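Household Practice, Unit 3: Clearing and Resetting a Shared Table
Handout for the May group
Notes by Flora Lindsay

Last time we looked at storage. This unit deals with the table itself, which in most homes collects whatever people are holding when they walk in. Read the notes before the practical session and bring the worksheet from page 19.

Sort before you move anything. Decide which items live on the table, which live elsewhere in the house, and which are on their way out the door. Shopping bags count as the third kind until they have been emptied. Gloves and eyeglasses belong to a person and go back to that person or to a tray by the door. Do not fold them into the kitchen pile.

Dishes come next. Bowls of one color are usually treated as a set and should travel together. Stack them only if they nest without force, and carry the stack with both hands.

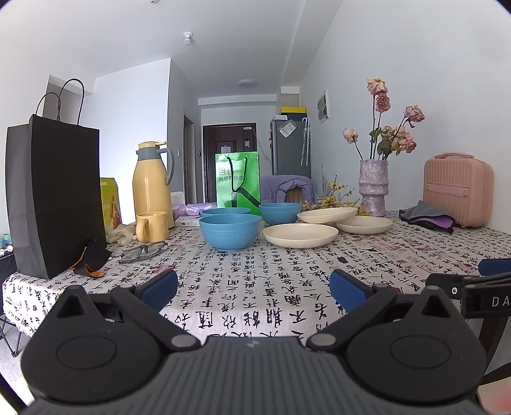
A thermos jug is moved by its handle, upright, with the lid closed. Check the lever on the lid before lifting. Mugs that match the jug are kept beside it, handles all pointing the same way — Rory Niven teaches handles to the right, but either side is fine as long as the house agrees on one.

Packages need a second look. Flat boxes can be stood on edge in a cupboard. Soft plastic packages slide, so they go in a bin or between two firmer things. Read the small print on a box before you put it away, as some goods have to be kept cool once opened.

The cloth stays on until the table is clear. Printed cloths, and those with writing on them in particular, should be laid so the print reads from the side where people sit. Lift from the corners, fold toward the middle, and shake it outdoors. Smooth it from the center out when you put it back.

For the practical, work in pairs. One person clears and the other writes down where each item went. Swap after 11 minutes. Pairs who finish early can start on the Astley reading, section 3, on trays and small containers.

Terms to know: resting place, transit item, set, reset.

Worksheets go in the folder in room 361.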